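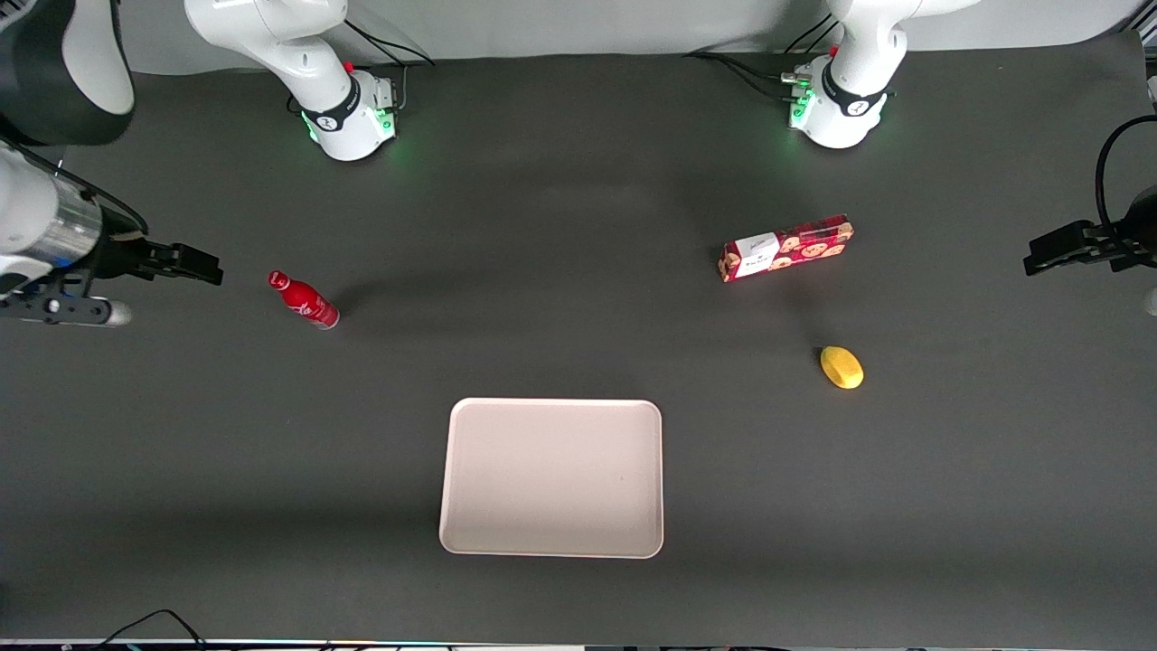

Photo: Vudby Product Guides

Section 4. Setting out and putting away bottles

Use this section when you keep bottled supplies on the Helelgate tabletop.

1. Wipe the tabletop with a soft, damp cloth and let it dry. The matte surface shows streaks if you use glass cleaner.

2. Check that each cap is closed. Turn it by hand only.

3. Stand full bottles upright, at least 4 inches from the table edge.

4. Lay a bottle on its side only when the cap is tight. The red bottle in the photo is lying this way, with a printed design along its side.

5. Keep small items clear of the bottle so it can be picked up without knocking them.

Note: A round bottle can roll. If the table is not level, adjust the feet first (see Section 2).

Caution: Do not put more than 10 pounds on any one corner.

Caution: Wipe up spills right away – dark surfaces hide clear liquids.

6. When you are done, return the bottles to the Vornusard tray, labels facing out. The tray holds 8.

Revised April 19, 2023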